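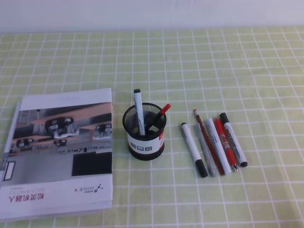
4 安装与首次设定

7月修订　编写：Brittany Ouellet　校对：Mercedes Salazar

本章适用于 Welar 216 型壁挂式除湿机，由 Brurden 供货的机组同样适用。电气接线见第 3 章，本章不再重复。未完成第 3 章绝缘检查的机组不得通电。

4.1 安装位置

机组须固定在承重墙或混凝土柱上。轻质隔墙须加装背板，背板与龙骨连接，不得只靠石膏板受力。

机组四周的最小净距如下：
顶部 200 mm
左侧 200 mm
右侧（检修侧） 600 mm
底部 350 mm

出风口前方 1.5 m 内不得有货架、帘布或其他挡风物。回风口不得正对外门。若房间另有送风管道，机组应装在送风口的下游侧。

注：地下库房的湿度上下分布不均，安装高度以回风口中心距地 1.8 m 为宜。档案密集架的顶部高于此值时，以架顶高度为准，但机组底部距地不得超过 2.4 m，否则排水管检修困难。

4.2 固定支架

1. 将随箱的纸质定位板贴在墙面上，用水平尺校平。定位板上的箭头朝上。
2. 标出 4 个孔位，取下定位板。
3. 用 10 mm 钻头钻孔，孔深 70 mm，清除孔内粉尘。
4. 放入膨胀螺栓，装上支架，螺母先用手拧紧。
5. 复查水平。支架左右高差不得大于 2 mm。
6. 以 25 N·m 拧紧全部螺母，从左上角开始，按对角顺序进行。

小心：机组净重 38 kg，须两人搬抬。不得以出风格栅或排水接头作为提手。

7. 将机组背面的挂钩对准支架横梁，垂直放下，听到两侧卡扣入位后再松手。
8. 装上底部防脱螺钉（M6×16，2 颗）。

4.3 排水管

排水口为外径 16 mm 的直管接头。随机附软管 2 m，需要加长时使用同内径硬管，不要再接软管。

1. 将软管套到接头根部，卡箍距管口 5 mm。
2. 沿墙敷设，坡度不小于 1:50，全程不得有上翻段。
3. 在出水端设存水弯，水封高度 50 mm。排入地漏时，管口高出地漏箅子 20 mm 以上。
4. 拆下前面板，向接水盘缓慢倒入 500 mL 清水。
5. 检查出水端。水应在 1 分钟内排净，接水盘内残留水深不超过 3 mm。
6. 擦干接头四周，10 分钟后再次检查是否渗漏。

排水点高于机组时须选装 Montoya 提升泵组件，安装方法见该组件所附单页。泵的故障触点接到端子 X4 的 7、8 脚。不接泵时，7、8 脚之间的短接片须保留，否则机组上电后显示 E7，压缩机不启动。

4.4 首次通电

警告：机组搬运后须直立静置 4 小时方可通电。运输中曾横放的机组，静置时间延长至 24 小时。

1. 确认前面板已装回，四角螺钉齐全。面板开关未压合时机组不工作。
2. 合上配电箱内的专用断路器。显示屏依次显示软件版本和“--”。
3. 等待自检结束。自检期间风机低速运转，按键无反应。
4. 自检通过后显示当前相对湿度。若显示 E 开头的代码，断电后查 7.2 节的表。
5. 按住“设定”键 3 秒，进入参数菜单。

4.5 基本参数

用“＋”“－”键选择参数，按“设定”键进入，修改后再按一次保存。30 秒内无操作则自动退出，未保存的修改作废。

P01　目标湿度　出厂值 50%　范围 35%～80%
P02　回差　出厂值 3%　范围 2%～10%
P03　风机模式　0 为随压缩机启停，1 为连续运转，出厂值 0
P04　压缩机最短停机时间　出厂值 4 分钟，不可低于 3 分钟
P05　化霜起始温度　出厂值 －2 ℃
P06　湿度传感器修正　出厂值 0　范围 ±5%
P07　停电后恢复　0 为保持停机，1 为恢复原状态，出厂值 1

纸质档案库房建议 P01 取 50%，P02 取 3%，P03 取 1。同一房间装有两台以上机组时，各机组的 P01 应相同，P04 应错开 1 分钟以上，避免压缩机同时启动。

注：P05 由工厂按蒸发器型号设定，现场一般不改。更换过主控板的机组，P05 须按铭牌背面的数值重新输入。

4.6 湿度传感器校对

新机组运行 2 小时后进行一次。所用的手持湿度计须在检定有效期内，精度不低于 ±2%。

1. 将手持湿度计置于回风口前 100 mm 处，避开人体和灯具。
2. 等待 15 分钟，读数稳定后记录。
3. 同时记录机组显示值。
4. 以手持湿度计读数减去机组显示值，差值输入 P06。
5. 差值超过 ±5% 时不要输入，检查传感器护罩是否已取下。护罩为蓝色薄膜，出厂时贴在回风格栅内侧。

Clurkcombe 集中监控系统读取的是修正后的数值，监控端不再设修正量。两处都作修正时，报警阈值会偏移。

4.7 试运行

1. 将 P01 临时设为比当前湿度低 10% 的数值，压缩机应在延时结束后启动。
2. 压缩机运行 20 分钟后，测量回风与出风温度。出风温度应高于回风温度 3～8 ℃。
3. 检查排水端有无水流出。室温低于 10 ℃ 或相对湿度低于 45% 时，出水量很小，此项可延至次日检查。
4. 将 P01 设为比当前湿度高 10% 的数值，压缩机应停机。P03 为 0 时，风机再运转 90 秒后停止。
5. 恢复 P01 的正式设定值。
6. 把机号、P01 至 P07 的设定值和两个温度读数填入附录 B 的验收表。

试运行中出现 E3（高压保护）时，先检查滤网和出风口净距，再按“复位”键。连续出现两次 E3 后机组锁定，须断电 5 分钟才能解除。解除后仍出现 E3 的，停止使用并报修。

4.8 滤网首次清洁

新建或刚装修的库房粉尘较多，机组运行 200 小时后即应清洁滤网，此后按第 6 章的周期执行。滤网从机组右侧抽出，用 40 ℃ 以下清水冲洗，晾干后装回，箭头指向机内。装回后按住“复位”键 5 秒，滤网计时归零。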